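Two-arm unit, pre-purchase floor check — Plilden fit-out budget
Search this site Enter keywords Go

Filled in by Adel Saber, Friday. Items marked C are to be costed before the November order.

1. Floor covering — OK. Low pile, no ramp needed.
2. Cables on floor — C. Allow for cord covers. Urquhart quoted $217 for the lot, fitted. 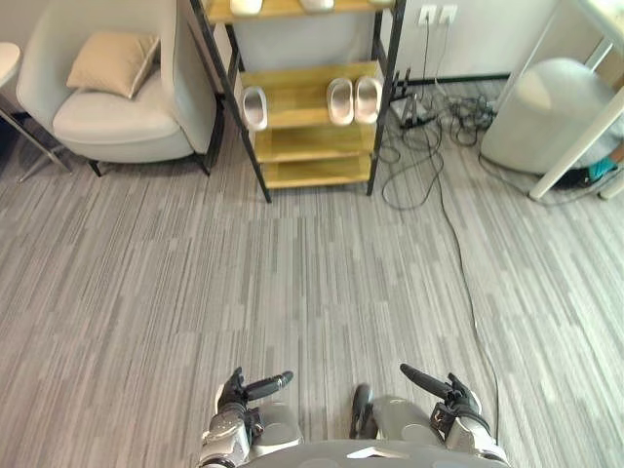
Item 2: cable across carpet, right side.

3. Wall outlets — OK for now. If a second unit is bought we need our own circuit, and the electrician's time isn't in the Pumham quote.
4. Wheels and base — C. Spare tires are not in the base price. Ask for a set of 2.

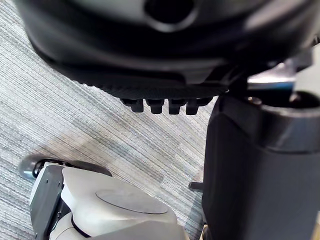

The service plan covers labour only, so parts have to sit on their own budget line. I've put in $100 a month until Pumham gives us a real figure.

5. Furniture in work area — leave as is. Moving it out means paying for storage at Brurumwood.
6. Reach on both sides — recheck with the arms fully out.

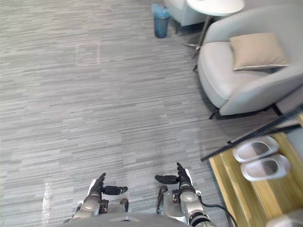 Item 6 decides whether we rent the bigger room, so it gets done ahead of the deposit. The lease price holds for 4 weeks.

7. Stop button — have the supplier show it working before we sign.
8. Footwear — closed shoes for anyone beside the unit. No cost.
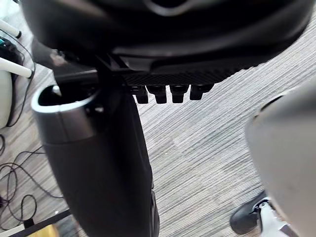
Can the cord covers wait until the unit is paid for?
They go in first, out of this year's maintenance money.

9. Insurance — C. Broker wants the serial number and the replacement value.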